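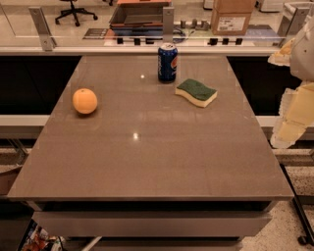
Devotional single mastering levels for September release

javus_audio
Posted 18/07/2018
Mixing a nine-track set of festival songs for a regional label, Etar. Lead vocal, harmonium, dholak, chorus of four. The label wants it as loud as their last release. My dholak peaks sit at 82 Hz and the limiter pumps on every hit. Options?

lowcut_70
High-pass the harmonium at 200 and leave the dholak alone. The drone is filling the same band. After that the limiter has less to do.

javus_audio
Tried that. The harmonium goes thin in the slow verses - the singer noticed before I did. I could automate the filter, but there are nine songs.
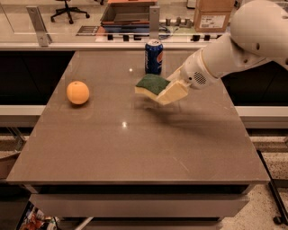

brinamance_fan disagrees with the filter entirely: cut 2 dB at 500 on the chorus bus, keep the harmonium full, and tell the label the loudness target is wrong. Streaming services turn it down anyway.

lowcut_70
Etar sells to temple loudspeaker operators too. Nothing gets turned down there.

brinamance_fan
Then deliver two masters. Clegg Studio does this for every bhajan release and charges for one.

javus_audio
Two masters is fine by me. Settings so far:

1. Streaming: no clipper, slow release, chorus cut as above.

2. Loudspeaker: mono below 200, high-pass at 70, fast limiter.

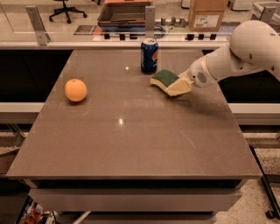

3. Both: same fades and same gaps, so the track times match on the label sheet.

lowcut_70
I would still filter the harmonium on number 2.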